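Hapeta review: a cookie and header checker for small sites
26 Jan 2020

I look after four websites, none of them grand, and for years my idea of checking their security was to run whatever free scanner came up first, wince at the red bits, fix two of them and go and make a cup of tea. So when Sement brought out Hapeta last November I was more pleased than a grown adult should be about a program that reads HTTP headers. I've been using it most evenings, and I have now got Opinions.

What it does is fairly simple. You give it an address, it crawls the site like a polite visitor, and it writes down every cookie and every response header it gets back, along with whether each is sensible. Is the session cookie marked Secure? Is it HttpOnly? Has somebody (me) set SameSite on the login page and then forgotten all about the basket? That kind of thing. It won't try to break in, and it isn't meant to find SQL injection or a leaky upload form, so do keep whatever you use for those.

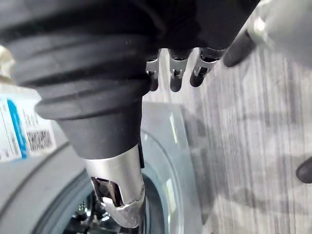
Black rubber bellows above a brushed metal fitting.

Installing it took me ten minutes on Linux and rather longer on my old Windows laptop, where the installer wanted a newer runtime than I had and told me so in a box that vanished before I'd finished reading. There's a log, bless it, tucked away in the temp folder. Once it's in, you can work from the command line or from a little local page in your browser. I started with the page and drifted over to the command line within a week, mostly because it lets you save your options in a file and forget about them.

My first proper run was on Skinholm, my biggest site, a forum with a shop bolted on the side. The free scanner I'd been using only looked at the front page, and the front page was lovely. Hapeta went through 600 pages and found that the shop was handing out a second session cookie with no Secure flag at all, left over from a plugin I thought I'd removed. The plugin's files had gone but its little include hadn't. I had been giving Skinholm a clean bill of health for ages on the strength of one page! That find alone made me feel warmly towards the thing, and I'll admit it may be colouring the rest of this.

The advice on Content-Security-Policy is good too. It starts you off in report-only mode and builds a suggested policy out of what your pages really load, then nags you gently about every unsafe-inline. I ended up moving a heap of tiny scripts out of the templates on Jikthorpe, a smaller site I keep going for a walking club, and the pages are much nicer to edit now. One caution: the suggested policy will happily include a domain you didn't know you were loading from. Read the list before you paste it in. Mine had an old font host on it that I was glad to see the back of.

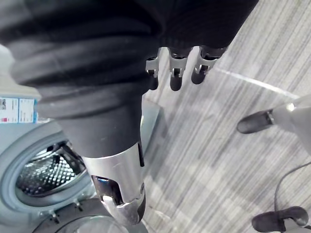 Reports are where Hapeta and I fall out a bit. By default it folds similar findings together, so that a hundred pages missing the same header become one line, and that's fair enough, I don't want to scroll past them all. But it folds too eagerly. Two cookies with the same name on different paths get bundled up as well, and they may need quite different fixes. It's rather like the black garment in the photo, all thick folds on top, with three fingertips poking out from under the lower edge and the rest of the hand hanging down below. You can switch the folding off with an option called "expand", but then it's off for everything and the report becomes enormous. I'd love a setting somewhere in the middle.

My other grumbles are smaller. Logging in to a site before the crawl works well with a plain form and badly with anything cleverer; on the site that uses two-factor codes I had to paste a session cookie in by hand, and it ended up in the saved report in full. Please be careful with that if you share reports with anyone. The crawler also followed my logout link the first time and then cheerfully checked the rest of the site as a stranger. There's an exclude list, and "logout" really ought to be on it from the start.

Speed is fine. It holds itself to 10 requests a second unless told otherwise, and my cheap hosting didn't so much as grumble.

The free version covers one site and keeps no history. The paid one lets you compare runs, and I've found that worth having, as you can see at a glance what a plugin update has quietly changed. If you've only the one blog, I'd stay with free and run it after every update. For my little collection I've paid, and I've already set it going on the last of them, a recipe site with a cookie banner I don't remember choosing.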